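작업 노트: 집안일 평가, 문과 바닥 물건

12월, 오전 9시 40분 시작

어제 돌려 둔 배치가 밤사이에 끝났다. 에피소드 3,480개, 그중 자동 채점기가 완료로 찍은 것이 2,508개. 숫자만 보면 괜찮은데 항목별로 나누면 얘기가 달라진다. 집안일 12종 가운데 점수를 끌어올린 것은 스위치 누르기, 서랍 닫기, 컵 옮기기 같은 짧은 일이다. 문을 지나가야 하는 일, 바닥에서 물건을 집어야 하는 일은 거의 다 아래쪽에 몰려 있다.

이번 주에 답해야 하는 질문은 Kemeys 정책을 지금 상태로 Zuron 쪽 실물 시험에 넘겨도 되느냐는 것이다. 라미로는 짧은 일만 떼어서 먼저 넘기자는 쪽이고, 나는 아직 모르겠다. 집에서 시키는 일은 보통 짧은 일 여러 개가 붙어 있다. "옆방 바닥에 있는 것 좀 가져와"라고 하면 그 안에 문, 이동, 바닥, 집기, 다시 문이 다 들어 있다.

환경은 Latoveck 시뮬레이터, 방 세트는 Hudton 그대로. 로봇은 양팔, 평행 그리퍼 두 개. 설정은 지난번과 같고 조명만 낮은 쪽으로 바꿨다. 피유미가 밝은 조명에서만 잘되는 것 아니냐고 물어서 이번에는 전부 어두운 값으로 돌렸다. 비교용 밝은 배치는 아직 안 돌렸으니 조명 효과에 대해서는 결론을 쓰지 않는다.

그리퍼 쪽 시점부터 봤다. 실패로 분류된 것들을 골라서 돌려 보면 비슷한 장면이 자꾸 나온다. 그리퍼는 활짝 벌어져 있고 손가락 사이에는 잡힌 것이 없고, 앞은 짙은 남색 면이 거의 다 차지한다. 면에 무늬라고 할 만한 것이 없다. 희미한 얼룩 정도. 사람이 이 시점만 보고 조종한다고 해도 면까지 거리가 얼마인지 말하기 어려울 것 같다. 오른쪽에 적갈색 가장자리와 은회색 면이 조금 걸려 있어서 그나마 방향을 잡을 단서가 된다.
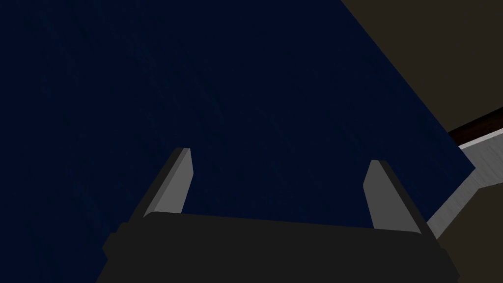 그리퍼 시점에서 거리를 못 잡는 문제

마르턴에게 물어봤더니 깊이 채널이 들어가니까 괜찮아야 한다고 한다. 맞는 말인데 로그를 보면 큰 단색 면 앞에서 정책이 깊이 값을 별로 안 쓰는 것처럼 움직인다. 깊이를 지우고 같은 시작 상태에서 다시 돌려 봤다. 궤적 차이가 눈에 띄지 않았다. 시작 상태 하나로 해 본 것이라 이것만으로 말할 수는 없고, 제대로 하려면 항목별로 다 돌려야 한다. 할 일 목록에 넣음.

집안일 중에 이런 면을 마주하는 경우가 생각보다 많다. 냉장고 앞, 옷장 문, 소파 등받이, 침대 옆. 공장 쪽에서는 지그와 표식으로 해결하는데 남의 집 냉장고에 표식을 붙여 달라고 할 수는 없다. 에스페란사는 예전에 작업장 선반에서 부품 상자 꺼내는 일을 했을 때도 같은 문제가 있었다고 했다. 그때는 팔을 조금 뒤로 빼서 모서리가 두 개 이상 들어올 때까지 기다리게 하는 규칙을 손으로 넣었다고 한다. 보기에는 답답하지만 잘 됐다고.

우리도 해 보기로 했다. 규칙은 간단하게 잡았다.

1. 그리퍼 시점에서 한 면이 화면 대부분을 차지하면 전진 속도를 반으로 줄인다.
2. 그래도 모서리가 들어오지 않으면 손목을 뒤로 뺀다.
3. 모서리가 잡히면 원래 정책으로 돌려준다.

2번에서 얼마나 뺄지는 정하지 않았다. 너무 빼면 팔꿈치가 몸통 쪽으로 들어온다. 마르턴이 충돌 여유를 보고 값을 주기로 했다.

오전 11시 15분, 문 앞 구간

같은 방에서 로봇 머리 쪽 시점을 열었다. 이쪽은 정보가 훨씬 많다. 시점이 많이 기울어 있어서 처음 보는 사람은 좀 어지럽겠지만 정책은 자세 값을 따로 받으므로 그대로 둔다. 확인할 것은 문틀과 두 그리퍼의 관계였다. 초록 문이 일부만 열려 있고, 반대편에는 짙은 남색 판이 비스듬히 걸쳐 있다. 그 사이로 옆 공간의 주황색 면이 보이고 거기에 작고 어두운 물건이 있다. 무엇인지는 이 거리에서 알 수 없다.

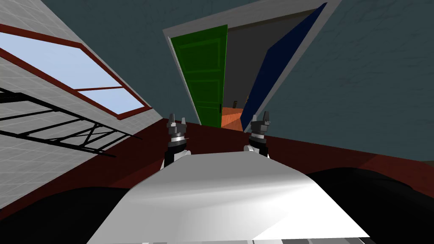
문틀 앞, 양쪽 그리퍼를 위로 세운 자세. 초록 문은 일부만 열린 상태.

여기서 사람이라면 아무 생각 없이 어깨로 문을 밀고 들어간다. 로봇에게는 고를 것이 많다. 문을 더 열지, 열려 있는 폭으로 그냥 지나갈지, 팔을 먼저 접을지. Kemeys는 이 순서를 매번 다르게 고른다. 다양해서 좋다고 볼 수도 있는데 문제는 중간에 바꾼다는 것이다. 로그에서 자주 보이는 형태는 이렇다. 한 팔이 손잡이로 가다가 멈추고, 다른 팔이 움직이기 시작하고, 둘 다 멈추고, 바퀴가 조금 움직인다. 그러다 시간 초과. 제한 시간은 20분으로 넉넉한데도 그렇다. 사람이 옆에서 보고 있었다면 진작 자기가 문을 열었을 것이다.

왼쪽 벽 창문 아래의 검은 철제 랙도 신경 쓰인다. 벽에서 안쪽으로 튀어나와 있다. 왼팔을 크게 돌리는 궤적에서는 여유가 얼마나 남는지 확인해야 한다. 충돌 로그에 왼팔 접촉이 여러 번 있는데 상대 물체 이름이 비어 있어서 랙인지 문인지 구분이 안 된다. 이름 기록이 빠진 것은 내 실수. 다음 배치부터 켠다.

채점기 문제

아파레시다가 완료 판정 기준을 다시 봐 달라고 했다. 지금 기준은 "물건이 목표 영역 안에 있음" 하나다. 들여다보니 밀어서 넣은 것도, 떨어뜨린 것이 굴러 들어간 것도 완료로 찍힌다. 컵 옮기기에서 특히 그렇다. 2,508개라는 숫자를 그대로 Zuron에 보내면 안 된다. 최소한 마지막에 그리퍼가 물건을 놓는 동작이 있었는지, 물건이 똑바로 서 있는지는 같이 봐야 한다.

아파레시다 의견을 그대로 옮겨 둔다. "집에서 쓰려는 사람은 컵이 식탁 위에 있기만 하면 된다고 생각하지 않아요. 옆으로 누워 있으면 다시 세워야 하잖아요. 그럼 그건 제가 한 거죠." 동의한다. 뒷손이 가는 일은 따로 표시하기로 했다. 표시 이름은 일단 '손봐야 함'.

그래서 집안일을 맡길 수 있나

점심 먹으면서 다들 한마디씩 했다. 정리해 두면,

- 라미로: 고정된 자리에서 하는 짧은 일은 지금도 된다. 식기 옮기기, 서랍 닫기. 사람이 방을 미리 정리해 두는 조건으로.
- 마르턴: 그 조건이 붙으면 방 정리가 집안일로 남는다. 작업장이라면 괜찮다. 작업장은 원래 자리가 정해져 있으니까.
- 에스페란사: 문은 열어 두라고 하면 된다. 집에서 문을 열어 두는 것은 큰 부담이 아니다. 바닥 물건이 더 어렵다.
- 피유미: 느려도 밤에 하면 된다. 대신 도중에 멈춘 채로 복도에 서 있으면 안 된다.

피유미가 말한 마지막 것이 제일 현실적인 요구 같다. 실패하더라도 비켜서서 실패해야 한다. 지금은 시간 초과가 되면 그 자리에서 팔을 든 채로 끝난다. 문 앞이면 사람이 못 지나간다. 복귀 동작을 별도로 만들어야 하는데 이번 주 안에 될지는 모르겠다.

내 생각은 짧은 일만 넘기는 쪽으로 조금 기울었다. 단, 채점 기준을 고친 뒤에 다시 세고 나서. 문 통과와 바닥 집기는 빼고, 보고서에 뺐다고 쓴다.

오후 4시 30분

모서리 규칙을 임시로 넣고 몇 번 돌려 봤다. 뒤로 빼는 동작은 나온다. 그런데 뺀 다음에 같은 곳으로 다시 들어가고 또 뺀다. 흔들의자처럼 왔다 갔다 한다. 3번에서 원래 정책으로 돌려줄 때 직전 목표가 그대로 남아 있는 것이 원인으로 보인다. 목표를 지우고 돌려주도록 고치는 중. 오늘은 여기까지 하고 밤 배치는 수정 없이 기존 버전으로, 접촉 물체 이름 기록만 켜서 돌린다.

남은 일

- 접촉 로그에 물체 이름 켜기 (나, 오늘)
- 깊이 채널 제거 비교, 전 항목 (마르턴)
- 밝은 조명 배치 (피유미)
- 완료 판정에 놓는 동작과 물건 자세 추가 (아파레시다, 나)
- 시간 초과 후 복귀 동작 초안 (라미로)
- 손목 후퇴 거리 값 받기
- Zuron에 일정 메일. 숫자는 아직 넣지 말 것

댓글

마르턴: 후퇴 거리는 고정값으로 하지 말고 팔꿈치 여유에 따라 바뀌게 하는 편이 낫겠습니다. 내일 오전에 표로 드릴게요.

에스페란사 나카무라: 왔다 갔다 하는 것 저희도 겪었습니다. 목표를 지우는 것만으로는 부족했고, 한 번 물러난 뒤에는 접근 각도를 조금 바꾸게 했더니 줄었어요. 옛날 코드 찾아볼게요.

라미로: 복귀 동작 초안은 제가 하는데, 팔을 접는 자세는 누가 정해 주세요. 지금 저장된 접힘 자세는 문틀 폭을 생각하고 만든 게 아닙니다.

피유미: 밝은 배치 대기열에 올렸습니다. 앞에 다른 작업이 있어서 내일 오후에나 시작할 것 같아요.

관련 노트

서랍 닫기: 마지막에 살짝 남는 틈
Hudton 방 세트 변경 내역
컵 옮기기 채점 기준, 첫 번째 안
Kemeys 정책에서 양팔이 동시에 멈추는 경우
작업장 선반 시험 정리 (에스페란사)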